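The Order of Small Things

The Hirvonen reading room opens its doors at 8 each morning, and by noon its shared tables carry the evidence of a working day. Pens migrate. Erasers gather where someone was last drawing. For Noura Masri, who has supervised the room's furnishings since January, the matter deserves more thought than most institutions give it.

"People do not put things away in places they have to search for," Masri said. "The container must be within reach, and it must be plain what belongs in it."

Her approach relies on a few modest vessels kept permanently on the table: a mesh cup for pens, an open basket for papers and loose supplies, and a glass bowl for fruit – the last a concession to readers who stay through lunch.
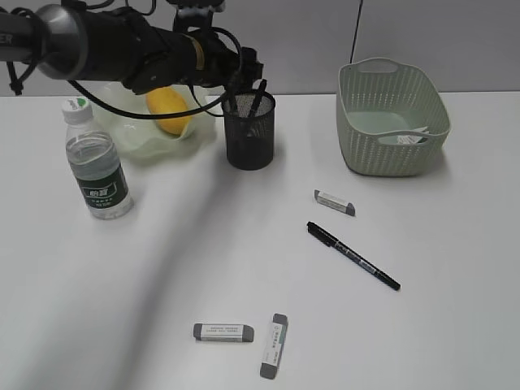 The choice of containers was settled after a trial of six weeks. Lidded boxes were tried first and withdrawn, as readers left their belongings on top of the lids. Perforated and mesh designs proved more successful. Their contents can be seen from a chair, and dust is easily shaken out. The room now holds 781 such pieces across its three floors, the majority purchased for less than the cost of a single filing cabinet.

Erasers remain the least settled question. Too small for the basket and easily lost in the pen cup, they tend to stay on the open surface until evening. Masri is considering a shallow tray, although she is reluctant to add a further object to tables that readers value for their clear space.

A review of the arrangement will be presented to the library's directors in the fall.

Related
Plasten and the Return of the Desk Basket
Glass Bowls for Everyday Use
Uten: A Workshop Visit
Where the Pens Go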